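From the Toy Library: a Basket, Some Cubes and a Very Clean Table

Hello again to all our Grondside families, and welcome back after what I hope was a long and lazy January for everybody. The toy library has been open again for a few weeks now and the shelves are already looking picked over, especially the train bay, so if you still have something at home from before the break, please do pop it in the returns trolley next time you're passing. There's no fine, there never has been, and I promise not to make a face.

I wanted to use my bit of the newsletter this time to talk about the basket sets, which have been my little project over the summer. We've had boxes of odd blocks sitting in the back cupboard for as long as I've been coming here (and that goes back to when my eldest was in nappies and she now drives), and they were hardly ever borrowed. They came in big lidded plastic tubs that weighed as much as a small dog, and by the time you'd got one to the car you were already sorry. Crisanto Tan suggested we break them up into small sets, a few pieces to each, and put every set in its own open basket, so that a toddler can see what's inside and a tired parent can carry it on one arm.
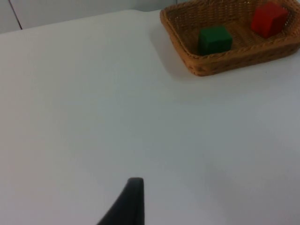

So that's what we've been doing. We have made up 20 baskets to begin with, and there are enough blocks left over for more if they prove popular. The baskets were a lucky find at the Wernlow op shop, which was clearing out a whole stack left over from somebody's wedding, and they let us have the lot for 54 dollars. I gave them all a good brush with an old toothbrush and left them out on my verandah in the sun for an afternoon. If you have one of your own at home that has gone a bit grubby, that is all they need. Please don't soak them in the bath. I did that years ago with a bread basket of my mother's and it never sat flat again.

The smallest set is the one I'd like to tell you about, as it's meant for our youngest borrowers and I've had several people ask me what on earth you are supposed to do with so few blocks. Well, quite a lot! Little ones of eighteen months or so don't want a castle. They want to put a thing in, take it out, and put it in again, preferably while you watch and clap every single time. Three cubes will keep that going for longer than you'd think, and when the last one has been found and dropped in there's a proper sense of having finished something.

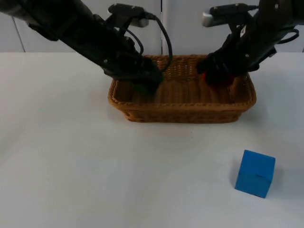 The packing-up game is the one I'd start with, and it goes like this. Put the basket in the middle of a clear table or on the floor, where your child can reach it without leaning, and take the cubes out together. Then spread them about a bit and ask for them back by colour. I like to keep one aside as the last to go home, the way the blue cube is sitting out on the table away from the basket, and make a great fuss of it: where's blue, is blue coming too, oh dear, blue is all on his own. My grandson found this so funny that he took blue out again on purpose eleven times before lunch. You can swap it for red or green the next day and you've got a brand new game.

For slightly bigger children, try asking for one hand only, or the hand they don't usually draw with. You can say "green on the left, red on the right" and see whether they can set them down gently in place instead of dropping them in from a height. It's lovely quiet practice for little fingers, and it's also (don't tell them) tidying up. Amado Bautista, who has twins, tells me he now does it with socks.

A few small requests while I have your attention. Please check under the couch before you bring a set back, and under the car seat as well. If a cube does go missing, just let us know at the desk and we'll find another from the cupboard. Wipe the cubes with a damp cloth and dry them before they go back in. And if a strand of the weave comes loose or starts to feel scratchy, leave it be and tell us, as pulling it makes it much worse.
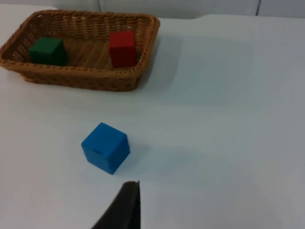 Borrowing a Basket Set

The sets are on the low shelf by the window, next to the puzzles, and are numbered on a card tag tied to the rim when they go out. You can have one for three weeks and it counts as a single toy on your membership. The bigger building sets, for ages three and up, are on the shelf above, and I'm still sorting the last of the arches and half-rounds, so be patient with me there.

We could also do with a few more clean, sturdy baskets if you have any you no longer need. Low ones with smooth rims are best. Drop them at the desk in the mornings, any time after half past nine, and have a cuppa with us while you're there.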